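Cellar Repair Workshop – Minutes of the Working Group on Automation
11/11/2025

Present: Julián Prieto (chair), Halyna Melnychuk, Danylo Tkachuk, Taras Yurchenko (minutes)
Apologies: Zoriana Hordiienko, who sent a page of comments instead and was, as a result, the best prepared of us

1. Minutes of the last meeting
Approved, after Danylo asked that "Danylo complained" be changed to "Danylo raised a concern." Changed.

2. Can it do the chores yet?
Julián reminded the group that in April we promised the members a plain answer on whether a robot arm can take over any of the bench work or the cleaning up. The members have been patient, or have forgotten.

Halyna went first with folding. Shop towels laid flat get folded. Shop towels in a heap, the state in which they leave the dryer, get picked up, considered and put down again. She would call it a yes for anyone willing to lay out every towel beforehand, at which point the folding is nearly done.

Sweeping: no change. The floor machine does the open floor well and avoids everything that has ever needed sweeping.

Danylo then reported on desktop computers, the job most of us had hopes for. We have 52 towers waiting to be stripped for parts, and the work is dull enough that people remember dentist appointments. His view is that a two-finger gripper is fine with anything stiff that has one obvious place to be held.
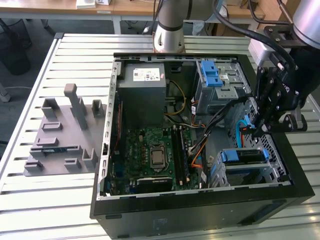

Cables are the trouble. They bend, they lie across each other, and the plug at the end has a small clip that a person finds by feel while looking out the window. Danylo wants drives and memory treated as separate jobs, each with its own pass mark, so that we stop asking whether a robot can "do computers." Halyna asked what the pass mark would be. Danylo said that it should put the part down somewhere we can find it. Agreed as a starting point.

Zoriana's comments, read aloud by Julián: a job should count as done only if no one has to stand next to the table with a hand over the stop button. By her standard the dishwasher remains our most advanced machine. There was no objection.

3. Quotes
Two received. Cloneo offers a single arm with a service plan, and Watska offers two arms and a training day. Neither quote mentions cables. Taras to write to both and ask, in those words, "What about the cables?"

Kuzmenko sent a brochure in which a robot hands a man a glass of orange juice. Filed.

4. Parts labels
The label printer has used up 391 labels, many of them reading TEST. Members are asked to test less.

5. Decisions
No purchase this year. Danylo to write up the drive and memory jobs on one page. Halyna to carry on with towels, including heaps. Stripping stays with people for now, and the sign-up sheet is back on the door – currently blank.

6. Any other business
Julián asked who would wash the mugs. Discussion was brief. Taras washed the mugs.

Next meeting when the replies about cables are in.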